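Home About Archive Older posts

Giving up the Saturday shop

I stopped doing one big grocery run a week in February. The Plakex on the ring road is 12 minutes by car, and I always came home with more than we could eat. Half the salad went in the bin.

Now I walk to Bélanger two or three times a week and buy what fits in one bag. It costs a bit more per item – I checked the receipts – but the monthly total is lower.

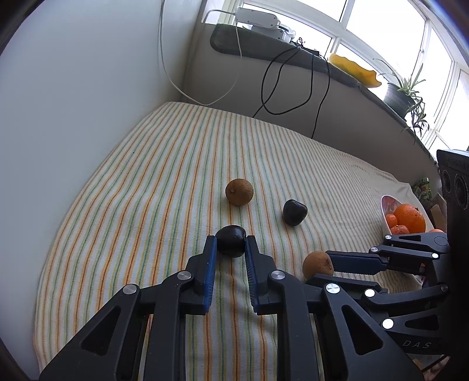 The hard part was breakfast. We ran out of milk twice in the first week, so I keep a spare carton in the freezer. It thaws overnight and tastes fine in coffee.

Bread I still get in Bornus, two loaves at a time, sliced and frozen the same day. Cheese keeps. Fresh herbs don't, and I've stopped buying them.

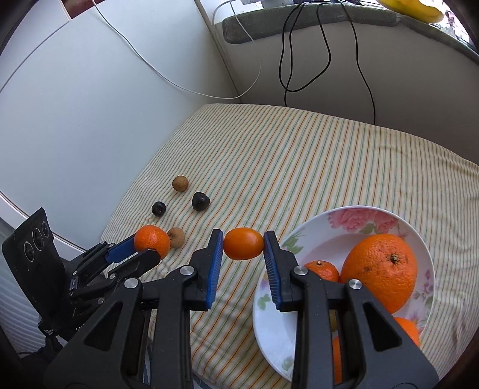

Small, orange and glossy.

Next month I want to try the market in Ellau, if the bus times work out.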